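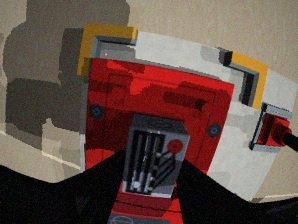

Neltport housewares fair, October 8, 2019

We took the early bus from Ellery and were inside by opening time. The fair fills two halls this year, with 246 stands, and kitchen goods are in the smaller one. Dovberg had the longest line – a 15 minute wait for a slice of toast and jam. Orus showed kettles and gave out a price list. Lunch was soup at the back of hall two. Parking costs $5, and the last bus leaves from gate 26.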